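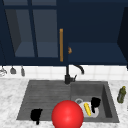 Navy wall cupboards, one with a glass door.

3 May 2019

Thread on creatine, as I get the same messages every week. I train at a small gym in Skastham and I don't sell anything.

1/ I use plain monohydrate. The tub I have now is from Bangash and the only ingredient on the label is creatine monohydrate. No flavour, no sweetener.

2/ I skipped the loading phase. I take one level scoop a day with breakfast. If you load you fill up quicker, but it upset my stomach the first time I tried it.

3/ I went up almost 2 kg in the first month. Most of that will be water. I was 70 kg when I started last September, so it showed on the scales.

4/ Bench went from sets of six to sets of nine at the same weight over the winter. I also slept better and ate more, so I can't say how much of it was the powder.

5/ I log it all in Tiltuner. The free version is fine for this. It loses entries if you close it too fast — wait for the tick.

6/ Sturkel do a blend with caffeine in it. I had one tub and didn't buy another. I'd sooner drink coffee and know how much I've had.

7/ It doesn't dissolve well in cold water. Warm water, stir, then top up with cold.

8/ If you have kidney trouble or take regular medicine, ask your doctor or pharmacist before you buy any.

Next thread will be on whey and what I pay per 100 g.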